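Thursday, May 6, 2021

Workshop notes, Kulleo job (kitchen and back hall)

Started the morning on the hall floor. The old boards by the back door had been screwed down over two layers of hardboard, so the level is higher there than in the kitchen. Took up the first three rows and found the joists sound, a bit grey on top. There is a dip of 7 mm between the door and the chimney breast. Packed it with ply strips, glued and pinned, then checked again with the long level. Good enough for boards, would not be good enough for tile.

Moisture readings in the kitchen are still higher than I want under the window. The wall was replastered in April and the room has been shut up most of the time since. Left the dehumidifier on overnight and the door to the hall open. Will not fit the base units on that side until the reading comes down.

Stollent delivered the worktop blanks. One has a split at the end, outside the length we need, so I have kept it and written to them for the record. All the blanks are standing on edge in the workshop with spacers between. Please don't lay them flat on the concrete.

Tried the Zarei filler on the scrap door. It sands well after five hours but it shrinks in anything deep. Two thin coats did better than one thick one. It takes the primer fine.

Sealed the cut ends of the plinths before lunch. Second coat tomorrow.

Trodico have put the hinges back another week. The doors can be hung on the old ones for fitting and swapped later, same hole pattern, I checked against the drawing.

Gap behind the tall unit is around 1000 mm high where the old pipe chase was. Needs boarding before the unit goes in, otherwise there is nothing to fix to. Cut list for that is on the bench.

To do:

- board the pipe chase
- second coat on plinths
- moisture reading under window, morning and evening
- order more 5 mm spacers
- ask about skirting height in the hall
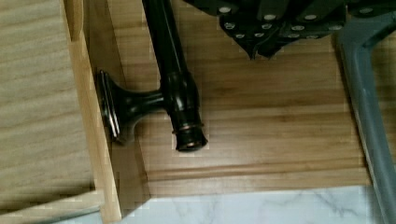

Can the new floor go down in the hall before the kitchen wall has dried out?

The hall can go ahead, as the dip there is packed and the joists are sound. Stop the boards at the kitchen doorway and leave the last row loose until the reading under the window comes down.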